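Print this page | E-mail this page to a friend

Search tips: enter keyword Go

Household Tips: Getting a Clothes Rack Ready for a Robot Helper

The Saludo rack service from Halitley is a visiting trial. A two-handed robot is brought to the house, set up in the room where the rack stands, and put to work on hanging garments for a session. The customer supplies the rack, the hangers and the clothes. These notes cover what to do beforehand and what the service is worth, based on two sessions, the second on a Tuesday in November. They do not cover folding or ironing, which are priced separately.

Choosing the rack

A rack with a single straight rail is best. Double rails confuse the reach, and the rear rail can't be got at without moving everything on the front one. Turned posts are acceptable. Castors are acceptable if they lock; if they don't, wedge them with folded card. A light metal rack will walk across the floor when a hanger is pulled at an angle, so put a weight on the bottom shelf.

Leave at least 40 cm of clear floor on the working side. The booking form asks for less, but Iddrisu Mensah, who set up both of our sessions, moved the rack out to that distance each time before he would start.

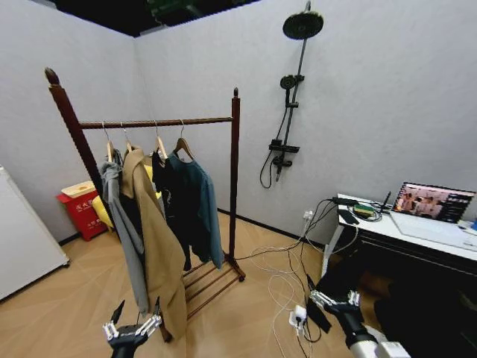

Hangers should be of one type. Wooden hangers with plain metal hooks gave the fewest failed grips. Thin wire hangers bend at the neck when pinched, and velvet-covered ones hold the cloth so firmly that the hanger comes off the rail with the garment. Turn all the hooks to face the same way. It takes a minute and saves several.

Spacing

Do not fill the rail. The set-up sheet allows 400 mm between hangers for the first run, and the gap may be reduced afterwards if the first run is clean. Most home racks will take only a few garments at that spacing. This is the main limit of the service at present, and anyone with a full week's washing to deal with should take it into account.

Order matters as well:

- Long coats go away from the ends of the rail, where the hem can catch on a post.
- Hoods should be laid flat to the back. A hood standing up hides the hook.
- Fasten the top button of any shirt. An open collar slides off one shoulder as soon as the hanger tilts.
- Empty the pockets. A heavy pocket makes the garment swing, and the robot waits for it to stop.
- Dark items next to each other are slow. Put a pale one between them.

Cables and floor

Tape down or coil any lead that crosses the working side. Long hems and trailing sleeves should not touch the floor. Rugs need to come up altogether. A smooth floor is fine as it is and needs no covering.

Light

Daylight from one side is adequate. A bare bulb directly over the rail throws the shadow of each hanger on to the next garment, and grips at the shoulder become less certain. Switch it off or fit a shade.

Thin cloth and towels

Sheer fabrics are the hardest. The fingertips close on them well enough, but a thin fold can slip out when the arm draws back. Doubling the fabric over the bar of the hanger gives a thicker edge to hold. Waffle towels are much easier and make a good first test. Hang them in a single layer with the edges level.
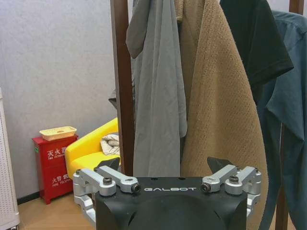
Loops, belts and drawstrings should be tied up or taken off. Jurgita Koppel, who shared our second session, lost some time to a dressing gown belt that had to be freed by hand. Brooches, beads and anything sewn on by a few threads should be left out of the trial. The terms exclude damage to trimmings.

Results

Cotton shirts and sweatshirts were handled reliably. Coats were slower but came off and went back without marks. The sheer items needed a person standing by on both occasions. Moving one garment took about 2 minutes at the first session and rather less at the second, when the rack had been prepared as described above.

Noise is low. Talking in the same room is no trouble.

Is it worth booking?

For someone who can't raise their arms to a rail, possibly. The work is careful and the clothes are not creased by it. For an ordinary household it is slower than doing the job by hand, and the preparation takes longer than the hanging. The rival Trirent service lends its own rack, which removes most of the preparation, but it will not take coats and we have not tried it.

If you do book, ask for a morning session and have the rack loaded before the set-up begins. Changing the order of the garments part way through means the rail has to be surveyed again from the start.

Tips on wooden hangers supplied by Analyn Macapagal.

Print this page | E-mail this page to a friend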